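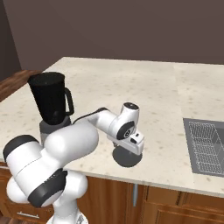

Unit 4: Manipulation in the kitchen
Course notes, Åsmund Kvam

4.1 The question

Can a machine clear a counter? For a fixed counter with known objects, yes, most of the time. For a kitchen it has never been in, no. This unit covers the gap between the two answers.

4.2 Why flat objects are hard

A parallel gripper needs two opposing faces and room for the fingers. A lid or plate lying flat offers a thin rim and almost no clearance underneath. Three approaches are in common use:

Rim grasp from above. Works if the rim is raised. Fails on flush disks.
Slide to the counter edge, then pinch the overhang. Reliable, but needs a clear path and a good estimate of where the edge is.
Suction. Simple on smooth surfaces, poor on textured ones.

Depth error matters more here than elsewhere. With an object a few millimeters thick, a small error puts the fingertips into the countertop or leaves them closing on air.

4.3 Simulation results

The Marnent task set was run for 2,802 episodes in the Steltska simulator. Each episode was capped at 300 control steps. An episode counts as a success only if the object is at its goal and the gripper has released it.

Most failures were at first contact - the object moved before the fingers closed. Tall obstacles such as a blender added a second failure type, in which the wrist reached the target but the forearm had no free path out. Planners that check only the gripper for collisions miss this.

4.4 Transfer to hardware

Friction is the weak point. Simulated contact is cleaner than a counter with crumbs or water on it, and a policy tuned on one friction value will often push too hard or too little. Varying friction and object mass during training helps. It does not remove the need for trials on the real arm.

4.5 Reading and exercise

Read the Flasidari report, sections 2 and 3. Then write a slide-and-pinch plan for a disk 25 cm across, starting near the front edge of a counter. State where force sensing is required and what the arm does if the disk rotates during the slide.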